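Week 2: Reading a floor plan before you move a wall

OK, picking up where we stopped on Monday. Get out the Pustberg house plan, the one with the kitchen on the north side, and find the stairs first. I always start with the stairs because they're the hardest thing in a house to move, and once you know where they land you can guess a lot about the rest.

Next, find the thick lines. Those are usually your bearing walls, but please don't trust line weight alone! Last year I marked one wrong on the Clostbridge job and Kyriaki Katsaros caught it in 2 minutes flat — I still hear about it.
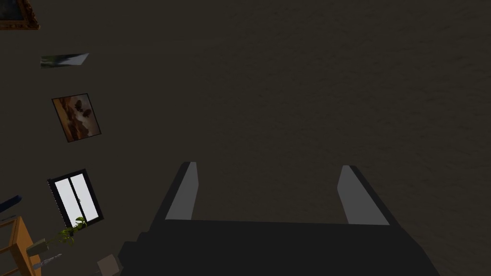

Page last changed: April, by J. Uibo

Doors come after that. Look at which way each one swings and what it hits when it's open. On the Pustberg plan the bathroom door opens straight into the closet door (go on, check it, it's the one on the upper floor).

For next time, measure one room at home and draw it at quarter-inch scale on graph paper. Write the width of every opening on the drawing. If you get stuck on corners that aren't 90 degrees, read page 17 in the packet or come find me in room 426 before class.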